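Foro Butaca Libre > Teatro > Montajes en cartel

Tema: El "Tío Vania" de Demissie, ¿tan bueno como dicen?

fila_siete
Fui a verlo en marzo al Skosell y sigo sin entender el entusiasmo. Cuatro actos metidos en 90 minutos, sin pausa, y Astrov despachando lo de los bosques como quien lee el prospecto de un jarabe. Radwa Berrada hace una Sonia estupenda, eso no lo discuto. Lo demás me pareció prisa.

mrs_prozorov
Pues a mí me sobraban todavía diez minutos. El discurso de los bosques entero duerme a las piedras, y Dong-hyun Yook lo dice bajito y con rabia, que me parece mejor idea que declamarlo.

fila_siete
Bajito lo dice, desde luego. Yo estaba en la fila 20 y no me llegó ni la mitad. Si la "rabia contenida" solo se oye en las cinco primeras filas, que las cobren aparte.

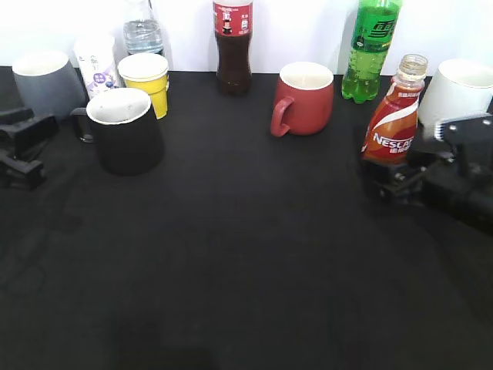
Y luego está el disparo. Vania falla, vale, lo pone Chéjov, pero aquí la sala se rio a carcajadas y dudo mucho que la directora lo buscara. La nota del programa habla de "violencia doméstica del tedio" – que alguien me lo traduzca.

Kesham
La risa es de Chéjov, él llamaba comedias a cosas bastante más tristes. ¿Qué versión usan? En la web solo pone "a partir de".

mrs_prozorov
La firma Dalia Org. Ha quitado a Teleguin casi por completo.

fila_siete
Ahí lo tienes. Sin Teleguin ni guitarra, ¿qué queda en el último acto? Sonia hablando sola y un fundido.

Kesham
Hombre, queda Sonia. Pero unos 70 espectadores el día que fui yo, y varios mirando el móvil. Me espero a la gira, a ver si alguien les sube la voz.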